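Storkham Pantry and Kitchen list
Subject: Re: Racks for soda cans, metal or wood?
From: Todor Tomić
Date: December 18, 2025

Hello everybody, and hello especially to Pagano Street, whose question has been sitting in my inbox making me feel guilty,

> We are putting shelving in the drinks corner at last and I'd like
> something better than leaving the cans in their cardboard. My
> sister-in-law swears by a metal rack, my husband wants to make one
> out of wood because he has wood. The budget is $100 and I would
> like to keep some of it. Does anyone have both? And do you sort
> your cans by kind or just put them wherever they fit? We get all
> sizes now and it drives me up the wall.

I do have opinions on both, as some of you who sat near me at the June potluck will remember (sorry about that, and thank you for the pie).

Let me start with metal. The kind I like is as plain as can be: flat black steel, two uprights, a crossbar at the front of the shelf and a bar along the bottom that sits on the table. Do look at how the crossbar is fastened. I like to see proper bolts, and I like to see them from the front, so that I can get at them when something works loose. On my old Brenell rack they were tucked away at the back and I had to empty the whole thing every time I wanted to tighten one.

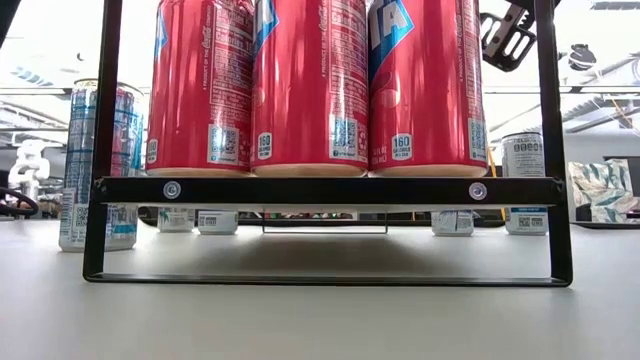 Three red cans side by side on a black metal rack, bolts in the front crossbar

The other good thing about a raised shelf is the gap you get under it. You can run a cloth straight through, which matters more than you'd think the first time a can of something orange springs a leak. I lost a tablecloth that way. As for the labels, I turn mine so the calories badge faces out, mostly for my brother, who likes to know, and partly for me, who ought to.

Now, wood. I was a metal man for years and I have come around, so please tell your husband he has at least one friend on this list. A flat wooden rack with a raised lip along the back and a little ledge along the front is such an easy thing to make, and it's kinder to the ears too (steel shelves do clatter when you're putting cans away after everyone has gone to bed). Sand the ledge well and round it over a bit. Mine is a touch sharp still and I catch my knuckles on it.

And yes, I sort by kind, in rows, three across. It was the mixed sizes that made me do it. The slim white-and-silver ones always wandered about when I put them in with the wider ones, and I'd end up with a gap here and a squeeze there and nothing standing straight. Once every row had only its own kind in it, I stopped fussing.
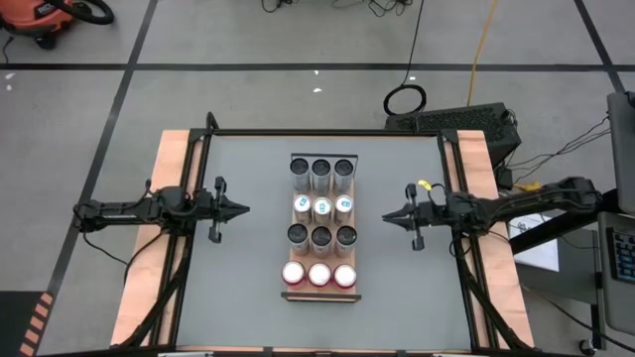
So the wide ones go nearest to you, at the ledge, and the slim ones get a row to themselves further back where they can have a little air between them. If you have two rows' worth of the same can, there's no law that says they have to be neighbors! I put a row of something else between mine and I rather like the look of it. My wife says it looks like a flag.

On money, I paid $40 for my Vosier rack, and the wooden one came out of the scrap bin, so the cost was a sheet of sandpaper and an afternoon. You should come in well under your hundred either way. I'd measure the widest can you ever buy, leave a little extra for fingers, and only then cut anything. I did it in the other order the first time and ended up with a very nice spice shelf.

If anyone has found a finish that doesn't go cloudy under cold cans, please write in, as I've tried oil and I've tried wax and I'm not in love with either one. And Pagano Street, do send word of which way you go. I can drop off some offcuts if your husband runs short.

Warmly,
Todor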